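The garment-handling service offered by Lomton is aimed at laundries and textile sorters that still fold by hand. In an interview for our suppliers' bulletin, the company's head of applications set out what a customer receives and what is left to the customer's own staff.

"We quote for a task, and the arms come with it," the head of applications said. "A customer sends us the garments as they arrive at the table, creased and in no order, and we return a trained folding routine." The smallest order is a lot of 2000 garments. 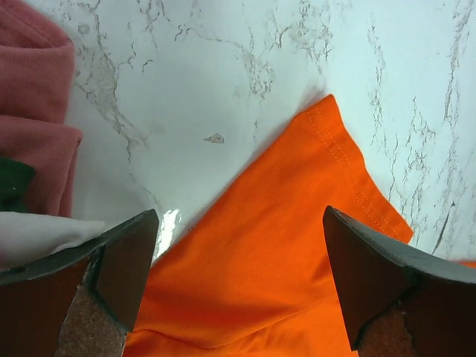 EQUIPMENT AND TERMS

The standard station has 2 arms on a shared rail and is supplied under the name Zinar. Each arm carries a two-fingered gripper. Hems and sleeve ends receive the most attention during setup, the head of applications explained, as a gripper that takes one layer of cloth when it should take two will spoil the fold that follows.

"Cotton is forgiving. Slippery linings are where we spend our evenings," the interviewee said. Finger pads are treated as wearing parts and are replaced under the service contract.
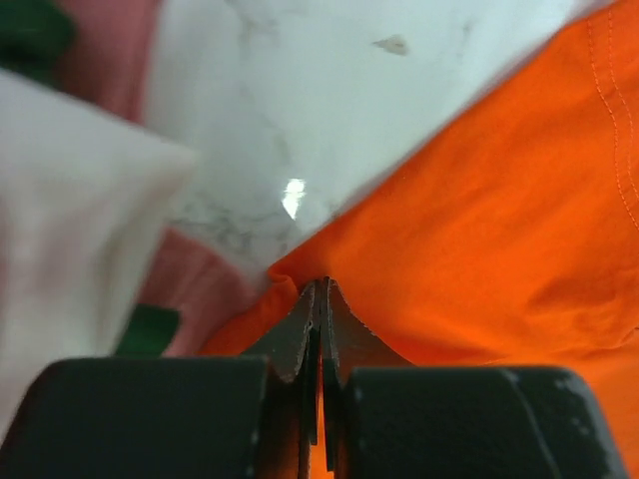

Can a customer change the garment mix after delivery?
A new garment type is added through a supplementary order, and the station can remain in service on the existing types while the new routine is prepared.

The yearly contract is priced at $2760 per station and covers remote support, pads and 2 visits. Travel outside the home region is charged separately. Lomton does not guarantee a folding rate before it has handled the customer's own garments, a position the head of applications defended at some length. "A rate measured on somebody else's shirts is of no use to a plant manager," the interviewee said.

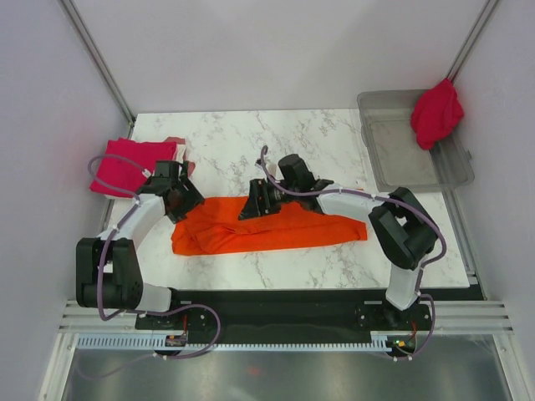

Kozłowski takes a more reserved view, remarking that the contract is clear on pads and visits but says too little about who pays for the hours a station stands idle during retraining. Lomton replied that the point will be addressed in the revised terms, to be issued in August. Orders placed before then remain under the present wording.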